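Korkham council wants to swap its weekly bin round for a fortnightly one, and it says residents will hardly notice. Residents who turned up to the meeting in Raststead last month weren't so sure, and having read the papers behind the plan I can see why.

The proposal, drawn up with the consultancy Lauritsen, would start in April. General rubbish would be picked up every other week. Recycling would stay weekly, and food waste would go into a new lidded caddy. The council says this will push recycling rates up and cut the number of lorry trips through the town centre.

All of which may be true. The trouble is how little there is to back it up.

## A trial on 7 streets

The case rests almost wholly on a trial run last autumn in the Diltow estate. It covered 7 streets and lasted 6 weeks. The report calls the results "highly encouraging" on its first page and again on its last, but gives only one figure in between: a 15 per cent drop in the weight of general rubbish.

Compared with what? The report says "the baseline period", and a footnote tells us this was the fortnight before the trial began. That fortnight took in the end of the school holidays, when plenty of families clear out the shed and the wardrobes. Anybody who has lived on Diltow could have told the consultants that the bins are fullest then. A drop of 15 per cent from a peak might be a real change in habits, or it might be September turning into October.

There is nothing about what happened to the rubbish that went missing. Did it go into the recycling? The recycling lorries were weighed, according to the appendix, but the weights are "to be supplied". Did it go to the tip on the Raststead road? The tip doesn't record which street people come from. Did it go in a hedge? Reports of fly-tipping near the estate are mentioned in a single line, which says they were "in keeping with seasonal expectations". I asked the council what the seasonal expectation for fly-tipping is and was told the team would look into it.

## "We were told it was settled"

Sutrisno Pelupessy has lived on Diltow for most of his adult life and took part in the trial, in the sense that he came home one evening and found a leaflet about it on the mat.

"I don't mind sorting my rubbish," he said. "I've been doing it for years. What I mind is being asked for my views on something when we were told it was settled. The leaflet had the new dates on it. You don't print the dates if you're still making up your mind."

He kept the leaflet. It does have the dates on it.

Mr Pelupessy's other complaint is about the caddies. His household has two small children in nappies, and under the plan families like his can apply for a bigger bin. The form asks for proof of the children's ages and has to be filled in afresh each year. During the trial he applied in the first week and heard back after it had finished. The letter said he had been successful.

The council says delays of that sort were "teething problems" and that the form will move online before the change comes in. It couldn't say who will help people who don't use the internet, beyond suggesting that they visit the library, which is now shut in the mornings.

## The money

Then there is the cost. The council has been careful not to call this a cut, and every spokesman I've dealt with has used the phrase "service improvement". Yet the budget papers list it under savings. When I pointed this out, the reply was that an improvement can also be a saving. Fair enough, but it would be nice to know the size of either.

The savings figure has been blacked out in the public copy on the grounds that talks with the contractor are still going on. The cost of new caddies isn't in the papers at all. A first order of 2000 has already been placed, ahead of any vote, and is said to be sitting in the depot. That won't go far in a town the size of Korkham, and I couldn't get a straight answer on when the rest would be bought or which budget would pay.

Lauritsen, for its part, says its work was "robust and proportionate". The firm was paid to design the trial, to run the trial and to judge how well the trial had gone. I don't suggest anything improper in that. It's how a lot of councils buy advice. But a firm marking its own work tends to be kind with the pen, and the council might have asked somebody else to check the sums.

## What people were asked

The survey deserves a word too. Residents on the 7 streets were sent a card with three questions. The first asked whether they cared about the environment. The second asked whether they would like Korkham to recycle more. The third asked whether they had "adapted well" to the new rounds, with boxes for "very well", "well" and "fairly well". There wasn't a box for "badly", so people who had adapted badly either ticked something else or threw the card away, presumably in the right bin.

On the strength of this the report says that support for the scheme is "broad". It doesn't say how many cards came back. I have asked twice.

Other places have moved to fortnightly rounds and got used to them, and Korkham may well do the same. Plenty of people at the Raststead meeting said as much, including one woman who puts her bin out only when it's full and wondered what the fuss was about. Smells, rats and overflowing lids are the usual fears, and the usual fears don't always come to pass. If the council had run a longer trial, through a hot spell and through Christmas, it might have had an answer for the people who raised them.

The council was asked whether it would extend the trial before taking a decision. A spokesman said there were "no current plans" to do so and that the timetable "remains challenging but achievable". The full weights from the recycling lorries will be published "in due course".

Comments on the plan can be left at the town hall front desk until the end of the month. The desk closes at 3pm, and the cards on it are the same ones that went to Diltow.

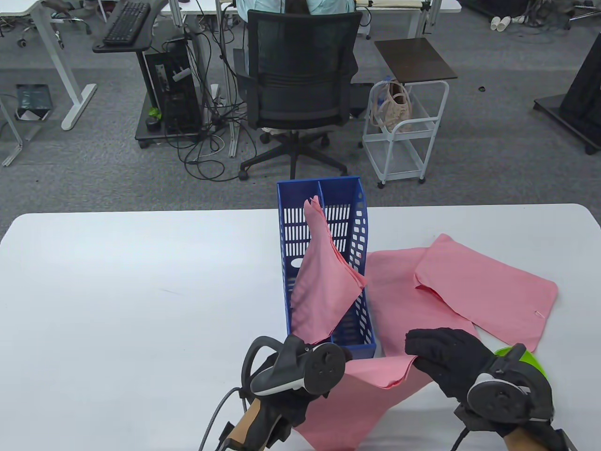 Councillors are due to vote on the new rounds before the April start date, and the meeting will be open to the public.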